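Re: [home-automation] Can it clear a worktop yet?
Thu 13 July

> The Mitik people say their arm now puts away a full set of kitchen
> bottles and jars with no help, 473 runs out of 600. I make that nearly
> four in five. If Skerach can match it by August, I don't see why we
> are still arguing about whether chores are "solved".

Four in five would get you sacked from any kitchen I've worked in.

I don't doubt the 473. I do want to know what happened in the rest. Did the arm stop and wait, or did it drop the oil? The write-up lumps both under "incomplete", and to anyone with a floor to mop they are very different results. And these are runs in a simulator, where a jar has the weight somebody typed in and the cap is always done up properly.
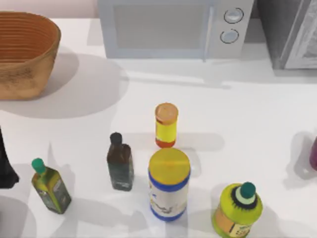

Look at what the job asks for, too. A big jar with a wide lid, a little bottle standing well clear of everything else, a few taller ones with room between them. My own worktop has never been that tidy. At home the honey has glued itself to the shelf, the soy sauce is behind the bread bin and there is a wet tea towel over the lot. I'd guess most of the list could say the same.

We had this conversation over Eso, if you remember. Lovely video, then the unit we tried at work took 12 minutes to move 2 bottles from one side of a bench to the other, and one of them ended up on its side. The firm told us our lighting was wrong. It was the lighting we have -- the same lighting the staff manage under every day.

Després at least published their failures, and I'd trust their lower score over this one. If Skerach want to impress me in August they can do the same on a real counter, with bottles out of a real cupboard, half of them nearly empty and one with a sticky neck. Put the person who resets it between runs in the video as well, and count their time.

Until then I'd call it a decent bit of simulation work and leave the word "solved" out of the subject line.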